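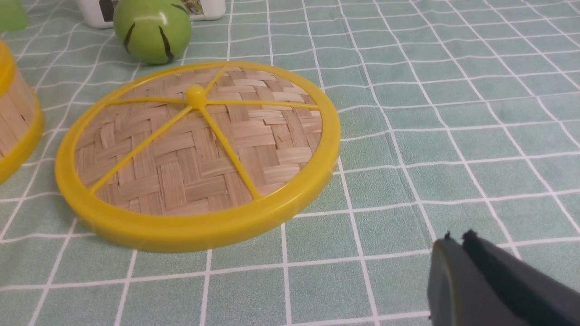
蒸籠のふたを本体にかぶせるだけの課題に一学期を使うのは長すぎる、とレオポルド・セペダは言う。その時間があれば移動も認識も一通り触れるし、学生も飽きない、という意見である。

私は反対の立場をとる。ロボット実習の授業を受け持って、課題を減らした年のほうが学生の報告書は良くなった。以前は一学期に五つの課題を並べていた。どの班も動くところまでは行くが、失敗した理由を書く欄はほとんど空白だった。

今年の課題は一つで、各班が手本の操作を記録し、それを学習に使う。ある班は249回分を集めた時点で、ふたの縁をつかむ位置が担当者ごとに違うことに気づき、記録の手順を書き直した。別の班は2000回を超えてから同じ問題に当たった。どちらの報告書にも、つかむ位置と失敗の関係が表になって載っている。五課題の頃には出てこなかった表である。

飽きるという指摘は当たっている。八月の補講では、午後になると手が止まる学生もいた。ただ、飽きた頃に記録を見返し始める学生が多い。キティポン・コンケーオの班がテーブルクロスのしわの影響を調べ始めたのも、その時期だった。

競技会に出るなら話は別で、カーントーン杯のように種目が多い大会には広く浅い準備が要る。だからクラブ活動では今も複数の課題を扱っている。授業で同じことをする必要はないと思う。来年度も課題は一つのまま、報告書の締め切りだけ二週間早める予定でいる。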